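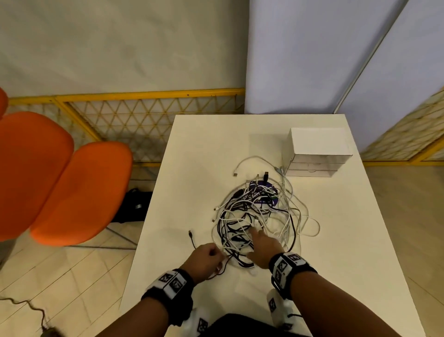 How do you pick a gripper for cables? Start with the cables you have, try three or four grippers on that same pile, and buy the one that drops the fewest.

Skenham > Company > About us

Search this site Enter keywords Go

Hi, and welcome! I run Skenham, a small test shop where we compare grippers, arms, cameras and controllers for people who have to buy them and don't want to guess. I started out fixing arms for a packaging firm in Idstead and got tired of brochures where every gripper picks up the same nice clean cube. Your parts aren't cubes (mine never were).

So we test on awkward stuff. Cables are my favorite, because they bend, they hide under each other and the plugs snag on everything! Our longest job so far was the McKinnon comparison, 3000 picks with a two-finger gripper and then 3000 more with a soft one, same arm, same controller. The soft one lost, and I had money on it.

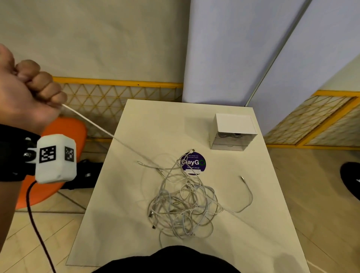
We also spend a lot of time on how people do these jobs by hand. Pull a cord slowly and you feel where it catches, and you ease off before the knot gets tight. Most grippers just keep pulling. That's why I now ask every supplier about force sensing before I ask about price, and some of them really don't like it.

Our own test software is called Flestix. It runs the arm, keeps the camera footage in step with the force readings and writes up each run. It has 121 settings, of which I use 20, and I keep meaning to trim the rest.

If you've got a part that nothing will hold on to, send me a box of them. I usually answer mail before 9 a.m., with coffee.

Last updated: August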